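Projects > Clean Transport > Skisville > Progress Reports

We use cookies to improve your experience on this site. By continuing to browse, you accept our use of cookies.

Skisville Shared Van Charging Project: Progress Report to the Magalhães Fund

April 2024
Prepared by Kevser Karakaya, Project Manager, Plidby

1. Purpose of this report

This report covers the second period of the grant awarded to Plidby for the installation of charging points for electric delivery vans in Skisville. It sets out the work completed, the position against budget, and the matters on which the Fund's approval is requested.

2. Installation

The grant agreement provides for 40 charging points at two sites, the Dustell depot and the municipal lot on the north side of town. All points at the depot are installed and have passed electrical inspection. At the municipal lot, trenching and conduit work are complete, and the concrete pads have been poured. The chargers themselves have been delivered and are held in locked storage at the depot.

Connection of the municipal lot depends on a transformer upgrade by the utility. The upgrade was first scheduled for last October and has been moved twice. Plidby has received written confirmation of the new work order and has asked for a firm connection date. The contractor has agreed to hold its price for a further 90 days.

3. Vans and participating businesses

Small businesses may reserve a charging space overnight at a fixed monthly rate. Bakeries, florists and two plumbing firms have signed agreements. Several applicants withdrew when the delivery dates for their vans were extended by the dealer, and their places have been offered to businesses on the waiting list. A one-time credit of $500 remains available to each business that replaces a diesel van during the grant period.

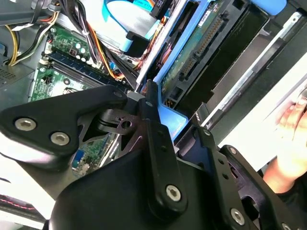
Charging records are collected at the depot and reviewed by Gonçalo Macedo, Technical Lead, at the end of each month. The records show that most vans are plugged in soon after the evening routes finish, which places a heavy load on the supply for a short period. A staggered schedule was therefore introduced, under which vans with early morning routes charge first. The schedule is run from an ordinary desktop computer, and the budget includes a small allowance for replacing it if it fails. Drivers can override the schedule at the charger, and the number of overrides will be included in the next report.

4. Budget

Spending at the depot is within the approved amount. Civil works at the municipal lot exceeded the estimate when an old drain had to be rerouted, and the difference was met from contingency. Signage and striping have not yet been purchased.

5. Approvals requested

Plidby requests that the Fund approve:

An extension of the completion date for the municipal lot, to match the utility's connection date.

The transfer of $200 from printing to driver training materials.

Revised inspection certificates and the contractor's letter are attached as appendices. Questions on the budget should be addressed to Kevser Karakaya, and questions on charging data to Gonçalo Macedo.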